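Sourdough, Month Five, and Why I Gave Up on the Schedule

Posted 1/19/23 in Kitchen

So I promised a bread update back before the holidays and then the holidays ate me alive, sorry! A few of you emailed to ask if the starter was still with us. It is. It's in the fridge door next to the mustard and it smells like green apples, and I'm ridiculously proud of it.

For anyone new: I started baking sourdough in August, in the middle of a heat wave, which was a terrible idea. My kitchen was so warm that the dough was doubling while I was still hunting for my bowl scraper. I was following a very serious schedule I'd copied out of a library book, with every fold written down to the minute, and I treated that thing like a train timetable. Mix at eight, fold at eight thirty, fold at nine, and so on until lunch. I turned down a trip to the lake because of a fold. A fold!

And the bread was bad. Flat, sour, gray inside, with a crust you could tile a roof with. My sister kindly toasted hers and put a lot of jam on it.

What changed things was moving house. We came up to Relcombe at the end of the fall, and the new kitchen is cold. Really cold, socks and slippers cold. The first loaf I tried here, I followed the same schedule to the letter and at the end of it I had a lump of wet flour that hadn't moved at all. I baked it anyway (I don't know why, I think I was making a point) and it came out like a paperweight.

I was moaning about this to Sosina Zeleke, who lives two doors down and bakes for the Saturday stall at the church hall. She asked what time I thought the dough would be ready and I got out my little sheet of paper to check. She laughed at me for quite a long time. Then she said to put the paper in a drawer and go poke the dough.

So that's the whole method now. I poke the dough. If it springs back right away it isn't ready, and I go and do something else. If the dent fills in slowly, it's ready. If the dent just stays there looking sad, I've left it too long and it's going to be focaccia, and focaccia is fine, we all like focaccia.

I know every bread book says this somewhere around page three. I'd read it. I just didn't believe it, because a clock feels so much safer than a finger.

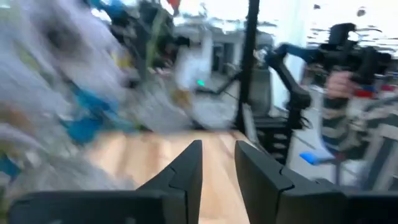 Anyway, the recipe, because that's what most of you asked for. I use 500 grams of flour, most of it plain white bread flour and a good scoop of whole wheat thrown in for flavor. The white is from the Drullar mill shop, which sells it in paper sacks that leak all over the trunk of your car. I've tried the fancier bags from Akine too and they're lovely, but I can't tell the difference once it's baked, and I'm going through a lot of flour.

Water, I start with 350 grams and stop there if it feels loose. In August I was going wetter because the people on the forums all do, and I think it's a mistake when you're learning. You can't shape soup. A drier dough makes a slightly tighter loaf, and your sandwich filling doesn't fall through the holes, so who's complaining?

Then 100 grams of starter that's been fed and has gone bubbly, and 10 grams of salt. I weigh the salt. I used to do it by eye and one week I forgot it completely – if you've never eaten bread without salt, it tastes like a damp envelope.

Mix it all up with your hand, leave it alone for half an hour, then fold it over itself a few times whenever you happen to be passing. I fold when the kettle's on. Four times or so seems to be plenty. Three is fine. I did it twice once, when I was on the phone to the electric company for most of a morning, and I couldn't see any difference in that loaf either.

After that it sits. In this kitchen it sits a good long while, often all day, and in the evening I shape it and put it in the basket and it goes into the fridge overnight. The overnight part is the thing that's made it possible to bake and also have a life. You can leave it till morning, or till the afternoon. I once left it for two nights when I had a cold and it was a bit more sour and perfectly good.

Baking: I have a Chauke pot, the heavy enameled kind with a lid, which I got secondhand with a chip in the rim. It goes in the oven on its own first until it's properly hot, then in goes the dough on a sheet of parchment, lid on for 25 minutes, lid off for 20 or until it's a shade darker than you're comfortable with. I pulled everything out too early for months. Pale bread looks polite but it doesn't taste of much.

Please use thick oven mitts for this. I have a scar on my wrist shaped like a comma from the time I used a folded dish towel.

A couple of things I got asked about in the comments last time:

Cutting the top. I use a razor blade on a stick and I do one long slash, slightly off to the side. I can't do the pretty wheat patterns. I tried a leaf and it came out looking like a foot.

Leftover starter. Pancakes, mostly. I keep a jar of the discard in the fridge, and when it gets full I stir in an egg, some milk, a pinch of baking soda and a spoon of sugar. They're tangy and a bit stretchy and my husband has started asking for them over regular ones. Crackers also work if you roll them thin enough, and I never do.

Feeding. Once a week if it's living in the fridge, plus once the night before I bake. I went three weeks over Christmas without touching it. There was a layer of dark liquid on top and it smelled like nail polish, and I did have a small panic in my bathrobe, but I poured the liquid off and fed it twice and it was climbing up the jar by the next evening. They're tougher than the internet says.

Whole wheat. Somebody asked if you can do the entire loaf with it. You can, and you'll need more water, and it'll be heavier. I like it best with soup. My son calls it "the brick" but he eats it.

One thing I haven't cracked is rye. I've had two goes and both stuck to everything I own, including the faucet. Sosina says to stop trying to knead it and treat it like cake batter in a loaf pan, so that's my plan for next week. If it's any good I'll put the recipe up, and if it isn't I'll probably put that up as well.

I'd also love to know what the rest of you do about a cold kitchen. I've been putting the bowl in the oven with just the light on, which works nicely, except that I've twice come close to turning the oven on with it in there. There's a sticky note over the dial now. The microwave with a mug of hot water next to the bowl has been suggested too, but my bowl's too big for ours and I don't want to buy another bowl. (I do want to buy another bowl.)

Right, the timer's going and there's one in the oven that needs its lid off. Tell me about your loaves, the ugly ones too!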